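# Shared Table Objects – Gomholm Room

This card covers 1,273 records of everyday objects kept on a shared work table. Each record gives the name of an object, its position on the table and its nearest neighbor.
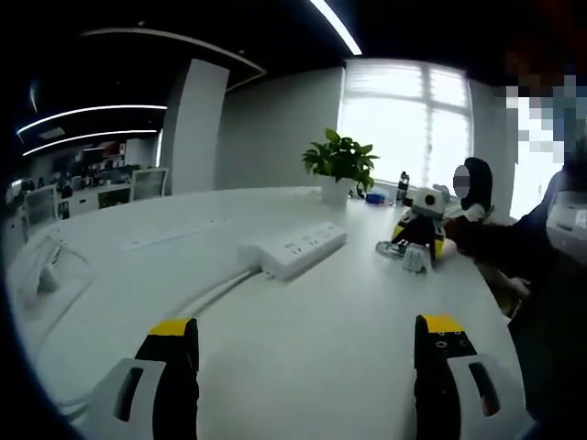 **Gomholm, March**

The table is long and white, with a power strip near the middle. A potted plant stands toward the window. Small items are labeled individually; cables are labeled with the object they serve – never alone.

## Contents

- `objects.csv` – 713 entries
- `cables.csv` – 560 entries

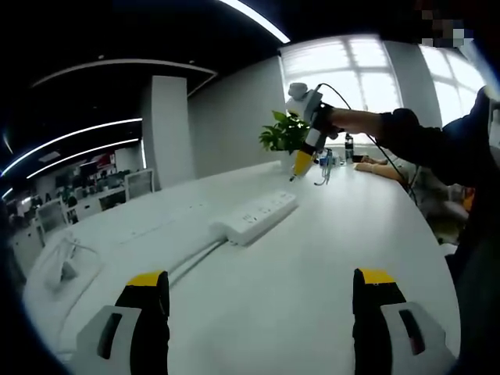

*Power strip and cable on the table, with the plant farther back.*

## Use

Files may be used for teaching and research with credit to Cemell. Corrections should be sent to Bartosz Krawczyk and are reviewed each Wednesday.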